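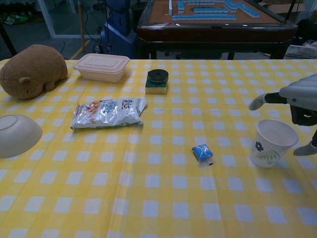 *The checkered cloth, yellow and white, with a brown plush guest at the far left.*

Istano's haunted supper fair runs through November, presumably because October was booked. I got there at 7 p.m., hungry, which was my first mistake.

The idea is simple enough. You pay 19 dollars, you get a wristband and three tickets, and you eat while people in torn nightgowns breathe on your neck. The building was a cannery once. A sign by the door says 1724, and the girl at the coat check told me it was the street number.

I spent my first ticket at Gramulia, where the special was a beet dumpling called the Tonsil. It was very good, and I would have ordered a second if the menu hadn't gone on to explain the sauce. Solberg had the longest line and the worst soup. A man with an ax through his hat ladled it out and wished me a pleasant evening.

The main event was dinner theater in the back hall, directed by Ottar Wikström, who also played the corpse. He stayed dead for two courses, then sat up during the potatoes and asked my table which of us had done it. The woman beside me confessed at once. She had to be told she wasn't in the play.

Dessert came from Driltano: black licorice ice cream, served in the dark, so you found out by mouth. Half the room applauded. I went looking for a napkin.

Parking is free after six. Bring a sweater, and skip the soup.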